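I went to the Tuominen open house in November expecting a slide deck and a sandwich, and I got both. The slides said the new planning stack, which they call Latum, can be pointed at "any pick task" and set up in an afternoon. I've been sold afternoons before, so I skipped the second half of the talk and asked to see the software running.

Syafiqah Kwok, who works on the planner, took 2 of us back to the cell and put up with a lot of questions. The job was flange picking off a conveyor with a two-handed setup. Latum splits it up in the usual way: a detector finds the part, a pose estimate goes to a grasp picker, and a planner works out paths for both arms without letting them cross. She had the log open on a laptop next to us, and I liked that better than anything on the slides.

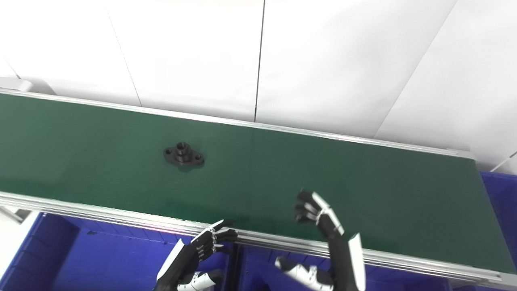
The pose estimate is where I'd push hardest. A flange with two bolt holes looks almost the same if you spin it half a turn, and a dark part is hard on plenty of depth sensors. Kwok said the estimator returns both answers and lets the planner pick whichever costs less motion. Fine for dropping parts in a bin. If the next station cares which hole is which, somebody has to write that rule, and I didn't see a place in the tool to write it.

Replanning was better than I expected. The planner gets 800 milliseconds to come up with a path, and if it runs out of time the arms hold where they are. I asked how often that happens. She scrolled back and we found 17 timeouts in the log for that morning. No one had a number for how many picks that was out of, which makes the 17 pretty hard to use. I asked for the full log by email and I'm still waiting.

### The tooling

Sang-wook Baek showed the replay viewer. You load a run, drag a slider, and see what the planner believed at each step next to the camera feed. I'd use this tomorrow. I would also like it to show the paths the planner threw away, and right now it only keeps the winner. Baek said that's a storage problem. Maybe. We had the same argument at Mundham and it came down to a config flag.

Settings live in one long text file with no version stamp. Two people can run "the same" setup and get different arm speeds, and the viewer won't tell you.

### Would I buy it?

Not yet. I told Warnlow, who paid for my train, to ask for a trial on our own parts, with our lighting, and with every timeout counted against every attempt. The sandwich was egg.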